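Dulter 2 사용기: 세탁실에서 두 달 돌려 본 조작 계획 소프트웨어

Dulter는 Eritz에서 내놓은 이동형 조작 로봇용 소프트웨어 묶음이다. 인식, 장면 모델, 모션 플래닝, 작업 편집기가 한 패키지에 들어 있고 필요한 부분만 따로 켤 수도 있다. 우리 팀은 그동안 플래너와 인식 노드를 각각 직접 붙여 썼는데, 유지보수에 들어가는 시간이 너무 길어져서 올해 초여름부터 Dulter 2로 옮기는 작업을 했다. 8월까지 두 달 동안 실제 가정집 세탁실 조건에서 써 본 결과를 정리한다. 라이선스는 연구용으로 직접 구매했고 Eritz에서 따로 지원받은 것은 없다.

시험한 작업

작업은 세 종류였다. 세탁기 위에 놓인 물건을 집어 옮기기, 드럼 세탁기 문 손잡이 찾기, 조작부의 다이얼 위치 추정. 셋 다 연구실 탁자 위에서는 잘 되던 것들이다. 세탁실로 가면 조건이 나빠진다. 벽과 기기가 모두 밝은 색이고, 바닥은 어둡고, 창으로 낮빛이 들어오면 한쪽만 노출이 날아간다. 로봇이 들어갈 공간도 좁아서 팔꿈치가 벽에 걸리는 자세가 자주 나온다.

집어 옮기기는 모두 300회를 돌렸다. 다이얼 추정은 따로 찍어 둔 영상 817장으로 평가했다. 문 손잡이 찾기는 수치를 내지 않고 동작만 확인했다.

설치

설치 자체는 어렵지 않다. 컨테이너 이미지를 받고, 로봇 모델 파일과 카메라 보정값을 지정된 폴더에 넣으면 첫 실행에서 구성을 검사해 준다. 관절 한계가 빠졌거나 좌표계 이름이 겹치면 어느 파일의 몇 번째 줄인지까지 알려 준다. 예전에 쓰던 Aubert 플래너는 이런 경우에 그냥 종료되고 로그를 뒤져야 했으니 차이가 크다.

문제는 손목 카메라 보정이었다. 보정 도우미가 체커보드를 전제로 만들어져 있어서 다른 표식판을 쓰려면 설정 파일을 손으로 고쳐야 한다. 문서에는 지원한다고 한 줄만 적혀 있고 형식 설명이 없다. 포럼에서 Séverine Collet이라는 사용자가 올려 둔 변환 스크립트를 받아서 해결했다. 이 스크립트가 없었으면 하루는 더 걸렸을 것이다.

인식

평평한 윗면을 찾아 그 위의 물체를 분리하는 기능이 기본으로 켜져 있다. 흰 윗면 위의 흰 세제통처럼 배경과 색이 같은 물체도 깊이 정보만 충분하면 분리된다. 카메라를 비스듬히 내려다보는 각도로 두었을 때 결과가 가장 좋았고, 윗면과 거의 수평이 되면 뒤쪽 물체끼리 하나로 합쳐졌다.

반투명한 물체는 여전히 약하다. 분무기 몸통은 깊이값에 구멍이 나서 방아쇠 쪽만 물체로 잡히는 일이 많았다. Dulter 2에는 이런 구멍을 윤곽으로 메우는 옵션이 있는데 기본값이 꺼짐이다. 켜면 몸통까지 잡히지만 처리 시간이 늘고, 바로 옆 물체와 붙어 버리는 경우가 생긴다. 우리는 분무기가 있는 작업에서만 켰다.

얇은 비닐도 골칫거리다. 구겨진 비닐이 기기 위에 걸쳐 있으면 프레임마다 표면 모양이 달라지고, 장면 모델이 그때마다 장애물을 새로 만든다. 플래너는 존재하지 않는 덩어리를 피해 돌아가는 경로를 낸다. 장애물 유지 시간을 줄이면 나아지지만 완전히 없어지지는 않는다. 결국 그 구역을 다각형으로 지정해 통째로 접근 금지로 묶었다.

검은 유리문은 예상대로 깊이가 거의 나오지 않는다. 대신 원형 윤곽을 먼저 찾고 기기 앞면 평면에 투영하는 방식의 플러그인이 있어서 그걸 썼다. 바닥이 어두워 기기 아랫부분이 묻혀도 원만 보이면 위치가 나온다. 다만 문이 시야 아래쪽에서 잘리면 반지름을 작게 추정하는 버릇이 있다.

계획과 제어 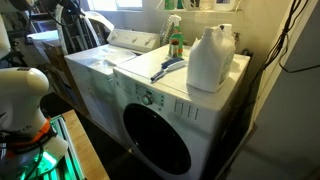 세탁기 윗면 집기 작업의 장면. 브러시는 윗면 앞쪽에 비스듬히 누워 있고 분무기와 세제통은 뒤쪽에 서 있다.

이 배치에서는 브러시가 제일 쉽다. 손잡이가 앞쪽을 향하고 주변에 막힌 것이 없어서 파지 후보가 많이 나온다. 300회 가운데 브러시를 잡는 시도에서는 계획 실패가 한 번도 없었다. 뒤쪽에 선 물건은 다르다. 벽이 가까워서 위에서 내려오는 자세 말고는 거의 걸러지고, 오른쪽 벽 위에 늘어진 검은 전선까지 장애물로 넣으면 남는 후보가 더 줄어든다. 전선은 가늘어서 장면 모델에 들어갔다 빠졌다 한다. 안전하게 하려면 전선 앞에 가상 벽을 세우는 편이 낫고, 편집기에서 상자 하나를 끌어다 놓으면 되니 번거롭지는 않다.

플래너 속도는 만족스럽다. 제한 시간을 30초로 두었는데 앞쪽 물체는 거의 바로 풀리고, 뒤쪽 물체에서만 제한에 걸리는 일이 있었다. 제한을 60초로 늘려도 결과는 같았다. 시간이 모자란 것이 아니라 후보 자체가 없는 경우였기 때문이다. Dulter 2는 이때 "시간 초과"라고만 표시한다. 어떤 제약 때문에 후보가 지워졌는지 알려 주면 훨씬 쓰기 좋을 텐데, 지금은 제약을 하나씩 끄면서 직접 찾아야 한다.

궤적은 부드러운 편이다. 속도 제한을 낮게 잡아도 중간에 끊기지 않고, 실행 중에 장애물이 새로 생기면 멈춘 뒤 다시 계획한다. 재계획 때 손목이 크게 한 바퀴 돌아가는 경로가 가끔 나오는데, 관절 이동량 가중치를 올리면 없어진다. 기본값이 왜 그렇게 낮은지는 모르겠다.

작업 편집기

순서도를 그려서 작업을 만드는 방식이다. 간단한 집기와 놓기는 몇 분이면 끝난다. 조건 분기가 늘어나면 화면이 금방 복잡해지고, 블록을 묶는 기능은 있지만 묶은 블록 안에서 변수를 바꾸면 바깥에 반영되지 않는 버그가 있다. 우리는 분기가 많은 작업은 파이썬 인터페이스로 옮겼다. 이쪽은 함수 이름이 일관되고 예제도 충분하다. 편집기에서 만든 작업을 파이썬으로 내보낼 수 있는 점도 좋았다. 반대 방향은 안 된다.

기록 재생 기능은 따로 적어 둘 만하다. 실패한 시도를 센서 입력부터 그대로 다시 돌리면서 매개변수만 바꿔 볼 수 있다. 다이얼 추정 임계값은 대부분 이 기능으로 맞췄고, 로봇을 켜지 않고도 작업이 되니 저녁 시간에 노트북으로 했다. 다만 저장 파일이 크고 압축 옵션이 없다.

Asach와 비교

같은 용도로 Asach도 잠깐 써 봤다. 인식 쪽은 Asach가 조금 낫다. 특히 다이얼처럼 작은 부품의 각도 추정은 같은 영상에서 Asach의 결과가 더 안정적이었다. 계획과 디버깅 도구는 Dulter 2가 앞선다. 좁은 공간에서 팔을 움직이는 일이 중심이면 Dulter 2를, 고정 카메라로 상태를 읽는 일이 많으면 Asach를 먼저 보는 것이 맞다.

정리

좋은 점: 구성 검사, 빠른 플래너, 기록 재생, 쓸 만한 파이썬 인터페이스.
나쁜 점: 보정 도우미 문서, 계획 실패 원인 표시 부족, 비닐과 가는 전선 처리, 편집기의 변수 버그.

우리는 계속 쓰기로 했다. 변수 버그는 Eritz에 재현 파일과 함께 신고했고 접수 확인까지 받았다. 수정판이 나오면 편집기 부분만 다시 시험해서 이 글에 덧붙이겠다.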